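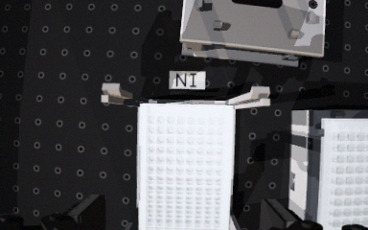 Stornville will begin monthly testing of private wells in the Hislow district this spring, after residents asked for more regular checks on their drinking water. The town council approved the plan in March and set aside money for two years of sampling. Samples will be screened for bacteria and nitrate at the Chowdhury laboratory on Hulline Road. Nitrate is measured separately.

The program covers 210 homes that are not connected to the town supply. Most of them draw from shallow wells dug before the current building rules came in, and few have been tested more than once. Owners who take part will pay nothing. Those who prefer to use their own lab can send the results to the town office.

"People out there have been asking us the same question for a long time, and we didn't have good numbers to give them," said Indira Varma, who heads the town's water office. "Now we will."

The first sampling round is planned for April 2025. Households will receive two bottles and a sheet of instructions by mail. Filled bottles should be kept cold and dropped off at the Hislow fire station before noon on the day they are filled.

Results will be mailed to each owner. Street-level totals will be posted on the town website without names or house numbers.

Chang-ho Bang, a Hislow homeowner who spoke at the council meeting, said he had signed up but wanted the town to look at extending the water main as well. The council has not scheduled a vote on that request.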